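Trummer 2升重力滤水壶

最后更新：12月19日

Trummer 是一只壶。水从上面倒进去，慢慢渗过滤芯，流到下面，然后您把它倒出来喝。整个过程不插电、不联网，也没有配套的手机软件。我们店里常有顾客举着它翻来覆去地找开关，找不到，神情有点失落。

壶由 Tasisham 制造，Bruvport 负责零售和售后，也就是写这页说明的我们。上一版说明书是厂里给的，翻译得很有激情，把滤芯叫作“水之心脏”，把壶嘴叫作“优雅的出口”。我们重写了一遍，激情少了一些，尺寸对了。

适合什么人

住在水硬的地方，烧水壶底下常年有一层白皮的人。我们自己就在这样的城里，早上泡茶，茶汤面上浮着一层油膜似的东西，用勺子一拨还会裂开，像冬天的池塘。滤过的水泡出来，膜会薄很多，茶也不那么发闷。喝咖啡的顾客反馈更热烈，不过喝咖啡的顾客对什么都很热烈，我们酌情采信。

不适合什么人：家里用井水、山泉水或者任何来路不明的水的。这只壶只对付合格的自来水，去氯味，降硬度，拦一点管道里的铁锈渣。它不杀菌。有位顾客问能不能带去 Tuvisau 露营，舀湖水喝，答案是不能，请您把水烧开，顺便也把我们从责任里放出来。

一口气要灌好几个大水瓶的人也要想一想。满满一上舱的水，滤完要等上一阵子，够您洗两只杯子，不够您看一集电视剧。急性子可以把它提前灌好放在冰箱里。

壶身与尺寸

总容量2升，这是上下两舱加在一起的数。下舱能倒出来的净水比这个少，少在哪里呢，少在上舱占的地方。这个行业的标法都如此，我们也跟着这么标，心里有一点过意不去，所以在这里写明。

滤芯高153毫米，比同类的长一截。好处是水和滤料接触得久，坏处是市面上通用的短滤芯装进去会晃，水从旁边溜走，等于没滤。请不要试。去年退回来的壶里，有好几只装的就是别家滤芯，底下还垫了折起来的纸巾。手艺是好的，水是没滤的。

壶盖上有一个翻板，对准水龙头就可以直接进水，不用掀盖。翻板的弹簧偏硬，新壶头一个星期会觉得它跟您较劲，用着用着就松了。把手是空心的，手大的人能伸进四根手指，手更大的人请两只手捧。

壶身平放可以进大多数冰箱的门架，前提是门架上没有别的东西。我们知道门架上总有别的东西。

价格与配件

整壶168元，内含一支滤芯。替换滤芯单卖，价格请看店里的牌子，它涨价的时候我们不想连这一页也跟着改。老顾客拿旧滤芯来换新的，我们收旧的，寄回 Tasisham 拆解，塑料外壳归塑料，滤料归滤料。至于折扣，有一点，足够让您觉得跑这一趟没有白跑，又不足以让您逢人便说。

颜色有灰和米白两种。原来还有一种绿色，厂里叫“晨雾森林”，卖得极慢，去年停了。仓库里还剩几只，真喜欢的可以来问，我们会用一种尊重的眼神把它递给您。

第一次使用

滤芯从袋里取出来，用凉的自来水泡着，按几下，把气泡赶出来。会有一点黑色粉末，那是活性炭，吃下去也没什么，只是样子难看。装进上舱，往下压，听到咔的一声为止。没听到咔的一声就是没装好，哪怕它看上去已经装好了。

头两壶水倒掉，或者浇花。第三壶开始喝。

不要倒热水。滤料怕热，壶身也怕热，您大概也不想喝一壶泡过热塑料的水。

日常清洗

壶身和上舱可以手洗，用软海绵，别用钢丝球，划花了以后水垢专爱往划痕里钻。洗碗机的话，盖子不行，盖子里有那块翻板，翻板里有那根弹簧，弹簧进了洗碗机就再也不跟您较劲了，它会彻底躺平。

上舱底部的圆环容易积一圈滑腻的东西，拿旧牙刷转一转就掉。夏天勤快点。壶里的水放过夜请倒掉重滤，常温放着尤其要倒，滤掉了氯的水比自来水更容易坏，这件事很多人头一回听说都有点不高兴。

外出几天不用，滤芯取出来控干，用干净袋子封好放冰箱。出门时间更长的，回来直接换新的吧，为一支滤芯犹豫半天，不值。

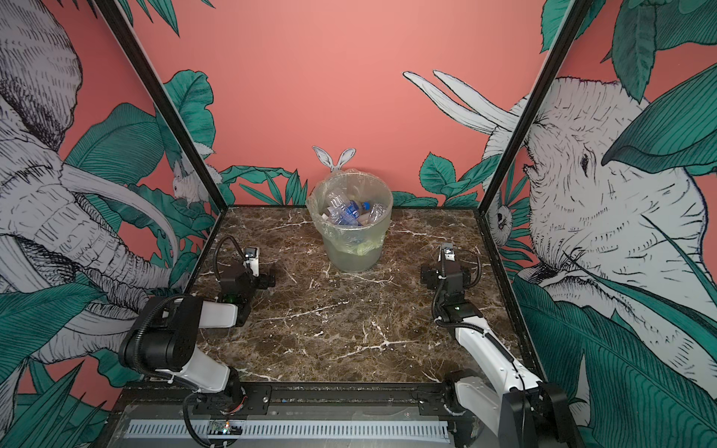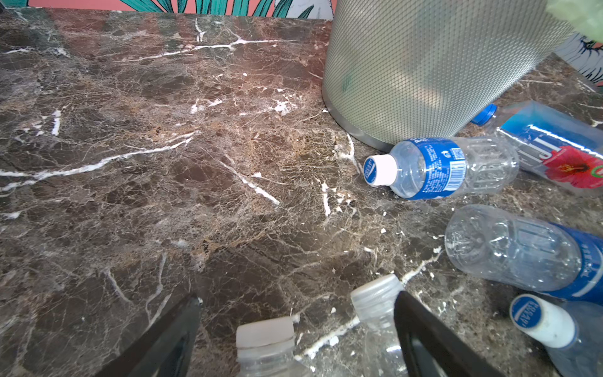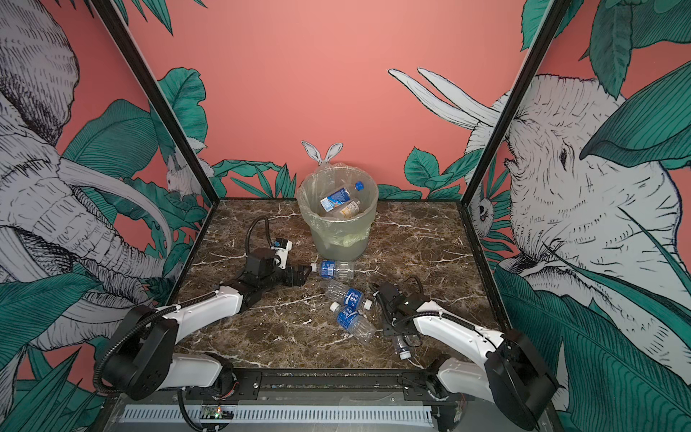 一支滤芯的额定水量是400升，按出厂的测试水算，您家的水比测试水硬，寿命就短，这没什么好商量的。怎么判断该换了？盖子上有一个手拨的月份转盘，装上新滤芯那天拨到当月，此后全凭您的自觉。我们还教过顾客一个土办法，就是看垃圾桶：什么时候桶里又开始出现瓶装水的空瓶子，像第一张里那样三只皱巴巴地挤在袋口附近，多半是家里有人嫌壶里的水味道不对，又不好意思讲。第三张里桶中是两只，比第一张少一只，但也别太乐观，先闻一闻滤过的水有没有氯味再说。流速明显变慢也是信号，不过变慢有时只是进了气泡，把滤芯取出来重新泡一次，恢复了就接着用。

旧滤芯别急着扔，控干再送来。湿着装在信封里寄给我们的，我们收到过，信封已经没了，地址写在滤芯上，字迹倒是很漂亮。

常见的几种状况

水滤得特别慢。多数是气泡，少数是滤芯到了头。重新浸泡，按压，再装。还慢，换。

水里有小白片。您把滤过的水烧开之后看到的，那是残余的硬度，壶降硬度，没有本事降到零。无害，可以继续喝。想彻底没有，要去买反渗透的机器，那是另一种预算，还要找人在橱柜上打孔。

水里有小黑点。活性炭粉，新滤芯常见，多冲一壶。用了很久才突然出现黑点，请把滤芯拿来给我们看。

倒水时盖子掉进杯子里。上舱还有水没滤完的时候，壶头重脚轻，倾斜太过就会这样。等它滤完再倒，或者用另一只手的拇指按住盖子。厂里说下一版会加卡扣，这话说了有两版了。

滤过的水有甜味。这个我们也收到过来信，语气很满意。我们没查出甜味从哪里来，只好替您高兴。

保修与退换

壶身保修以购买小票为准，小票请拍照存着，热敏纸放在厨房抽屉里褪得比您想的快。裂缝、漏水、翻板脱落都在范围内。从台面上摔下去的不在范围内，虽然每一只摔坏的壶，按送来的人的说法，都是“放在那里自己裂的”。

没拆滤芯包装的可以退。拆了就不行，拆过的滤芯我们没法再卖给别人，只能自己用，而我们自己已经有很多了。

供货方面，米白色目前缺货，下一批二月到。灰色有现货，一直有现货，灰色从来不让人操心。替换滤芯店里常备，单次买得多的请先打个招呼，免得您后面的那位白跑一趟。

读者留言

不吃香菜的周末：
壶挺好，用到第二支滤芯了。茶上面那层膜确实薄了，我妈一开始不信，拿两个杯子摆在一起比，比完了也没说信，只是把自己那杯换成了滤过的。翻板那个弹簧真的很硬，用了一阵子还是硬。

Bruvport 店员回复：
硬得久的可以带来，我们给换盖子，不用带小票也行，带壶就行。

三楼朝北：
请问晨雾森林还有吗？我是认真的。

Bruvport 店员回复：
有，给您留一只。

慢半拍：
就是那个往里面垫纸巾的人，来认领一下。现在买了原装的，不晃了，水也确实不一样。纸巾是我太太折的，她让我转告谢谢夸奖。

桥头卖鱼：
月份转盘我从来没记得拨过。上次想起来看，指着八月，也不知道是哪一年的八月。直接换了。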